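**Furholm adds printed table covers and perforated baskets to its household textile range**

FOR RELEASE IN MARCH

Furholm, the household textile supplier, has added a printed table cover and a set of perforated plastic baskets to its Eltent range. The products are intended for laundry rooms, utility rooms and other places where small textiles are sorted and folded on a table. Both will be available to trade customers in March, with retail supply to follow.

The cover is sold as Eltent Fern. It has a white ground with gray fern fronds, leafy sprigs and scattered orange flowers. The pattern has no border and no fixed top or bottom, and the cover can be laid in either direction. It is supplied flat-packed, with a care label sewn into one corner on the reverse side.

The basket is rectangular, white, and perforated on its sides. It is meant to stay on the table while items are taken out or put in, and is placed toward the back so that the front half of the surface is left for folding.

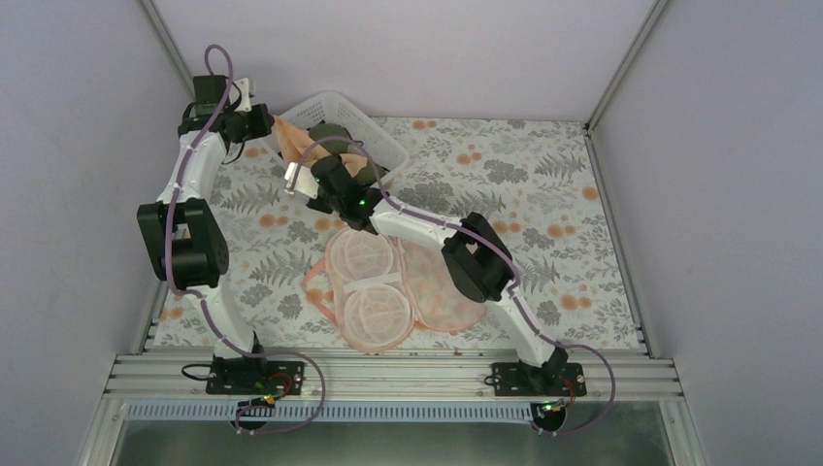
*Eltent Fern table cover with white perforated basket, set toward the back of the work surface.*

**Table cover**

Eltent Fern is cut to a width of 125 centimeters and is offered in 3 lengths. Each length is hemmed on all sides. Custom lengths can be ordered by trade customers at the same width, subject to a minimum quantity that is stated in the trade price list.

The cover is machine washable with similar colors. Furholm recommends washing it once before first use and laying it out flat while still slightly damp. Ironing is optional. The cover should not be used under hot pans or irons, as it has no heat-resistant backing.

The print was drawn for Furholm by the design studio Naidoo, which also supplied the artwork for the earlier Eltent leaf pattern. The leaf pattern remains in production. Replacement covers in that pattern can be ordered under the existing item numbers, and customers who hold open orders do not need to take any action.

**Basket**

The basket is produced for Furholm by Vesel. It is made in one piece and has no liner. Baskets of the same size can be nested when empty. The perforations allow air to reach the contents from the sides, but Furholm advises that damp items be hung to dry before they are stored in the basket for longer periods.

Suggested contents are dish towels, napkins, baby cloths, small garments and other pieces that can be folded by hand on a table top. Larger items such as sheets and bath towels should be kept in a floor-standing hamper. The basket is not designed to be carried by one edge when full.

Cleaning is by hand with warm water and dish soap. Abrasive pads may dull the surface and should be avoided.

**Sorting and folding**

A printed leaflet is packed with each set. It covers the sequence that Furholm recommends for mixed small textiles: remove one piece from the basket, spread it by opposite edges or corners, lay it flat on the cover, fold, and stack to one side. Pieces that have bunched together should be separated before folding - pulling several out at once tends to carry the rest with them.

The leaflet also suggests keeping dark and light pieces in separate baskets where space permits. Where only one basket is used, light and patterned pieces can be taken out first and the darker ones left for the end. 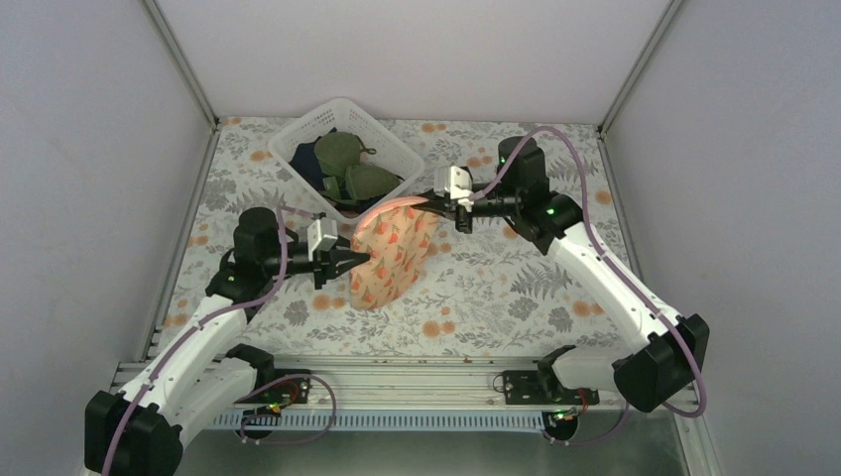
*Peach-colored cloth with a small fruit print held open over the table cover. Dark navy and olive-green items are in the basket behind it.*

Items with loops or ties should be folded with the loop or tie tucked inside, so that it does not catch on the perforations when the piece is returned to the basket. The same applies to drawstrings and hanging tabs.

**Availability**

The first production run consists of 900 sets, each containing one cover and one basket. Sets will be shipped to trade customers in the order in which orders are received. Covers and baskets will also be sold separately once the first run has been delivered.

Sample swatches of Eltent Fern can be requested through the Furholm trade desk. Swatches show a partial repeat of the print and are not suitable for checking finished dimensions. Orders for custom lengths should state the finished length, including hems.

**About Furholm**

Furholm supplies table covers, kitchen textiles and storage items to retailers and trade customers. Its product lines include Eltent.

Press and trade inquiries: Furholm trade desk, weekdays from 9 a.m. to 4 p.m.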